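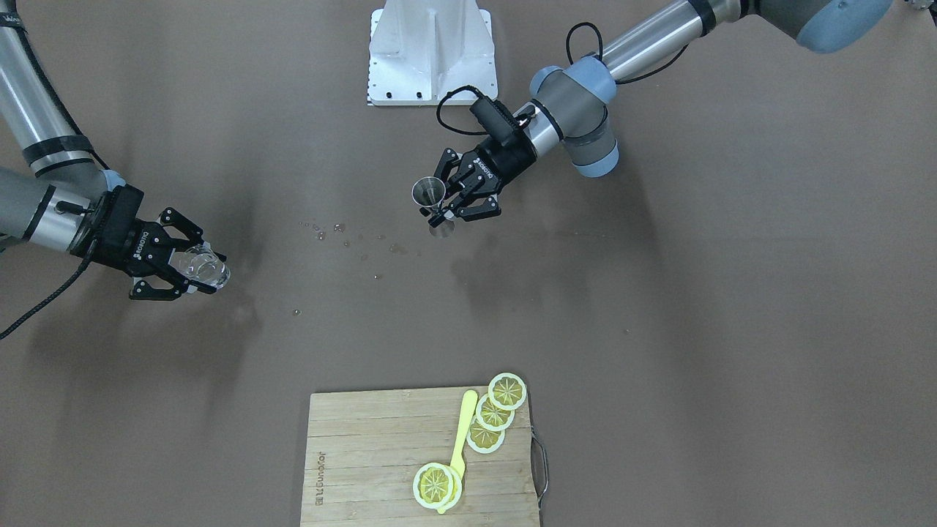

Slide 1. The drinks cell at work. Glass in the right arm, jigger in the left, water on the table.

Leave this one up while people find chairs. Don't start until the door is shut, the hallway ice machine is louder than I am.

Hello. I'm Naveed Baloch and I look after the drinks cell at Rumetby. My title is cell technician. In practice I own a spray bottle, a torque wrench and a large number of microfiber cloths, and this talk is about all of them.

The talk after mine is on how the arms learn to pour. It has graphs. Mine is on what it takes to have two arms that are fit to pour anything at nine in the morning, and it has a mop.

(Pause. If they laugh, go on. If they don't, go on faster.)

Start with the puddle. Point at the droplets between the two grippers. Every person who visits the cell looks at the arms first. I look at the table. A cell that handles liquid is a plumbing job with motors in it, and the table tells you how the plumbing is doing. Drops in the middle, under where the glass and the jigger meet, I can live with. Drops at the foot of the pedestal and I stop the run.

We arrived at that rule the usual way. In April we had water work its way under the foot and sit there over a weekend. The base was fine. One of the bolts was less fine. It came out in the end, after I had said several things to it that aren't in the manual.

Next: the table itself.

People ask why it's so dull. It's a matte brown top because the first one was glossy white and the camera above it saw the ceiling lights much better than it saw the work. We lost most of a week to a reflection that the software was convinced was a saucer. Matte brown shows water to me and hides the lights from the camera. It also shows every fingerprint, which I am told builds character.

Wiping order, for anyone taking notes:
Stop the program and put both arms in hold.
Take whatever they're holding out of the fingers by hand. One person calls "open," the other has the glass. Do not be both people.
Wipe from the pedestal outward.
Dry cloth second, and a different cloth. I have met the person who used the same one. I was that person.

(Skip if short on time: the story about the paper towel in the wrist.)

Paper towel story, if there's time. Paper towel sheds. A strip of it got in behind a wrist joint, wound itself around twice and made a noise like a small bird. Three of us stood there for an hour discussing bearings. Cloths only since then.

Next: grippers.

There are two, both two-finger, one for each arm. I check them before anything else in the morning, and the check is boring on purpose.
Open fully, close fully, listen.
Look down the fingers for play. If a finger rocks when you push it sideways with a thumb, it comes off.
Clean the inside faces. Lemon juice dries into something between varnish and regret.
Close on the test glass at the working setting, then try to turn the glass by hand. It should not want to turn.

On that last one. The glass is held on its side, by its wall, and it's clear, so you get two problems for the price of one. The camera can't always tell where the edge is, and the fingers can't hold a wet wall the way they hold a dry one. If the grip is too light the glass slides. If it's too heavy I get to use the dustpan. We wrote the setting on a label next to the stop button, and the rule is that anyone may lower it and only two of us may raise it. The other one is on vacation, so for now please be nice to me.

We keep a tally of broken glasses on the side of the cabinet. It stands at 44. The number is mostly from the early months and I'd like that noted. The Pultby people came to see us and asked why we don't use plastic. Fair question. The project is called Gustamik, it's about serving drinks to people in real rooms, and in real rooms somebody hands you a glass. I'd still have taken the plastic.

The jigger is easier. It's stainless, it bounces, and it only has one bad habit, which is that it's a cone. Squeeze a cone and it wants to leave. We grip it at the same height each time, and if the height drifts by much the thing climbs out of the fingers like soap. When the pour goes wrong, check the jigger height before you touch any code. I have watched very clever people rewrite an entire motion to fix a jigger that was sitting too low.

Next: cables.

Go back to the arms on the screen and trace the two black cables with the pointer. Slowly, the pointer battery is on its way out.

One hangs under the right arm, one loops up over the left wrist. If you take a single thing home from this talk, take the slack. Too little and the cable pulls at the connector every time the wrist turns over. Too much and it goes sightseeing through the drinks. Our method has no science in it. Run the wrist to both ends of its travel by hand guiding, at low speed, with someone watching the loop. Wherever it goes tight, give it a bit more. Wherever it sags onto the table, take some back. Then fix it down and mark the spot so you can see if it has crept.

It will have creep in it by Friday. Mark it anyway.

I replaced one cable that failed inside the jacket. It looked perfect. The gripper would drop out for a second and come back looking innocent, only at one angle. The way to find it was to hold the wrist still at that angle and bend the cable gently along its length until the fault showed up. That took about 9 minutes, once I'd spent two days blaming the power supply.

(Drink water. Not from the demo.)

Next: the fruit.

The cutting board with the lemon slices is laid out fresh at the start of each session. Slices dry, curl and stick, and a slice that has been out since morning behaves like a different object by afternoon. The board goes down at the near edge, where a person can reach it with both arms well clear. The yellow spoon lives with it. I picked yellow because I kept losing the gray ones, and then I found out how much a lemon looks like a yellow spoon to a camera on a bad day. I've kept the spoon. It's a matter of principle now.

Slices get thrown out at the end. Please don't eat them. Rinsing the board is not part of the robot's job and will not be, whatever you read in the proposal.

Next: the logbook.

It's paper, it's on a string, and it has 364 entries. Most of them say "wiped, checked, ran." A few are better. My favorite just says "no." We had an electronic one, from a supplier called Memon, and there was nothing the matter with it except that you needed dry hands.

What goes in: anything you tightened, anything that sounded new, any setting you changed and what it was before. That last part matters most and gets left out most. If you write "raised grip" and go home, the next person knows that you raised the grip and that you've gone home.

Questions I expect.

Do you cover the arms? We tried sleeves. They soaked up the spills and held them against the metal. Now we wipe.

Why water, if it's a drinks project? Water dries clean. Syrup is planned. I have asked to be told the date so I can be elsewhere.

How long does the morning check take? Less than the coffee that goes with it, if nothing rocks, ticks or drips.

Can I come and see it? Saturday, after lunch. Closed shoes, and bring your own cloth if you're fussy.

(Leave slide 1 up again for questions. Collect the pointer, it belongs to the front desk.)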